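2019-07-16
Najwa Abu Hammour, Iker Salcedo, Geeta Tyagi

3.2 Collecting demonstrations by hand

The first version of our collection procedure used remote control. An operator sat at a desk, watched the arms on a monitor, and moved a pair of input devices while the arms followed a short moment later. It was a respectable setup and it produced respectable data for rigid objects. Given a zippered pouch, it produced mostly footage of a pouch being pushed around. Operators learned to compensate for the delay by moving slowly and then waiting, and a policy trained on their efforts learned the same two skills, with particular talent for the second.

We therefore moved to hand-held grippers. The demonstrator holds one in each hand and does the task directly, with no arm in between. Our working assumption is that a person who can feel the cloth bunch up will correct for it before it shows on camera, and that the correction is the part worth recording. The Stekel grippers have fingers of the same shape as those fitted to the arms, so that a grasp shown by hand is at least geometrically possible for the robot. In an early pilot we had skipped this detail. The demonstrators reached under the fabric with great delicacy, using fingertips the robot did not have.

Figure 4. Two-handed demonstration on the pouch task.

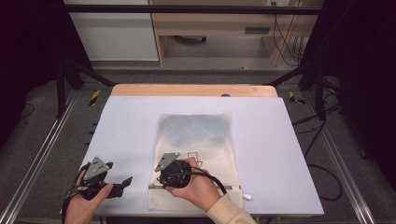
Each demonstrator received the same written instructions, which Geeta Tyagi cut from four pages to one after finding that people read only the first anyway. The instructions state the goal (pouch open, zipper facing the demonstrator, nothing on the floor) and leave the method alone. We had originally prescribed the method as well. It specified which hand should hold the cloth and which should draw the zipper, and it was followed faithfully by everyone except the three authors who wrote it.

A session consisted of 27 attempts, with a break whenever the demonstrator asked for one. Grip fatigue set in earlier than we had planned for. A gripper that feels light during a lab tour feels different near the end of a session, and the later attempts show it: wider approaches, more resting of the wrists, and a general loss of interest in neatness. We kept these attempts. Removing them made the training set prettier and the policy worse, as we report in Section 5.

3.3 What counts as a demonstration

We collected 500 attempts on the pouch task. Deciding which of them were demonstrations took longer than collecting them. An attempt was accepted if the goal state was reached within 90 seconds and neither gripper left the tracked volume. Attempts that reached the goal by an unusual route were accepted too, including a small family in which the demonstrator pinned the pouch with the side of one gripper and ignored its fingers entirely. Iker Salcedo argued for excluding these as misuse of the equipment. He was outvoted, and the pinning strategy later appeared in the robot's own behavior, where it was the most dependable thing the robot did.

Labels were assigned in Storix by two annotators working separately. Disagreements clustered around the word "open." One annotator held that a zipper drawn most of the way was open for practical purposes; the other held that it was not. We rewrote the guideline to require that the slider reach the last quarter of its track, which settled the argument between the annotators and started a milder one among the authors.

Remote-control data were not discarded. For comparison we retained 100 attempts recorded with the earlier setup on the same task, under the same acceptance rule and with no retraining of the operators. Pauses were trimmed only at the beginning and end of each recording. Trimming them in the middle makes the remote-control data look a good deal more competent, and we suspect that some of the published gap between the two methods, in either direction, depends on where the authors happened to put the scissors.

3.4 Transfer to the arms

Hand-held recordings contain motions that no arm in our lab can follow. People flick their wrists, lean in, and shift their feet without knowing it. We replayed every accepted trajectory through the kinematic model of the Bălan arms and flagged those that violated joint limits. Flagged trajectories were slowed and replayed once more; those that still failed were set aside for the perception module, which has no joints to hurt. A trajectory that passes this filter is reachable, a weaker property than being sensible. The first one we ran on hardware was fully within limits and closed both grippers firmly on each other.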